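Leave the High Ceiling Alone

Every few years someone proposes to floor over the big room at the Nyamweya building. The plan is always the same. Extend the balcony across to the far wall, put in a second stair, and get a whole extra level out of air that is just sitting there. Kastriot Angelovski brought it up again in November, with drawings this time, and the drawings were good. I still think it's a bad idea.

I have rented a desk in that building for three years. My desk is in one of the low rooms at the back, so I'm not defending my own view. I walk through the tall room several times a day, and I eat lunch there when the weather is poor.

The argument for filling it in is about square feet. The building has 3,000 of them on the rent roll, and the owners would like more. I understand that. Heating a tall room costs money too, and anyone who has stood on the balcony in winter knows where the warm air goes. You can take your sweater off up there while the people below are putting theirs on.

But square feet are a poor way to measure a room people work in. The low rooms at the back are fine for sitting still. They are bad for anything that takes up space. You can't carry a long board through them without watching both ends. You can't swing a ladder. Two people working on the same table end up apologizing to each other all afternoon. The jobs that need elbow room drift to the tall room because it's the only place they fit.

Ljubica Krasniqi cuts and sews large curtains. She told me she could do the sewing anywhere, but she needs the drop to check how the cloth hangs. She clips it to the balcony rail and goes down to look. With a normal ceiling she would have to rent a hall somewhere else, and then the building would be short one tenant who pays on time.

The balcony is useful the way it is. It's good for phone calls, and it's the quickest way to find out if the person you want is in.

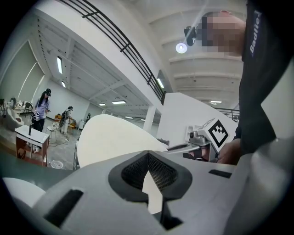
Could the heating problem be fixed without closing the room in?

Most of it could, with two slow ceiling fans pushing the warm air back down and proper seals on the street doors. That work would take a few days and the tenants could stay put while it was done.

The noise is the other complaint, and I take it more seriously. Hard walls and a lot of height mean that one dropped wrench reaches everybody. Ljubica's curtains help on the days they're up. Heavy cloth on the long wall would do the same job all year, and so would a few thick panels hung from the underside of the balcony. Mindik, the print shop two streets over, did their walls with felt and it made a clear difference.

I would also paint it white again when the time comes. There was talk of a dark gray ceiling, and dark gray looks smart in photographs, but white throws the daylight down to the tables.

Kastriot's drawings go to the owners on Wednesday. I've asked them to get a price for the fans first.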